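Zamero Vistden 2 – Short de match football, coupe droite

Réf. 522 – Gamme équipement clubs

Short de match sans slip intérieur, proposé en version unie ou avec bande latérale contrastée. Tissu principal : maille interlock 100 % polyester, 140 g/m². Ceinture élastiquée de 4 cm avec cordon de serrage plat. Ourlets à double surpiqûre. Pas de poches.

Le modèle se coordonne avec les maillots Genby et Zelenák de la même gamme. Les teintes sont issues des mêmes bains pour les trois articles lorsque la commande est passée en une seule fois ; un réassort ultérieur peut présenter un léger écart de nuance.

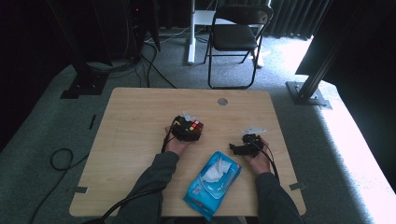
Pour les clubs qui alternent short principal et short de rechange, le numéro est appliqué par transfert à chaud sur la cuisse droite, hauteur 10 cm. Le choix du coloris des chiffres se fait par jeu. Délai de marquage : 3 semaines à réception du fichier validé.

Tailles adulte : S à 3XL
Tailles enfant : 6 à 14 ans
Coloris : blanc, noir, marine, ciel, bordeaux, vert sapin
Conditionnement : à l'unité, sachet individuel
Minimum pour marquage : 2 pièces par coloris
Stock entrepôt, toutes tailles : 1 386 pièces

Entretien : lavage à 30 °C sur l'envers, essorage modéré. Ne pas utiliser d'assouplissant. Séchage en machine et repassage du marquage exclus.

Les articles marqués ne sont ni repris ni échangés. Pour un essayage préalable, demander le jeu de tailles Vistden au service clubs.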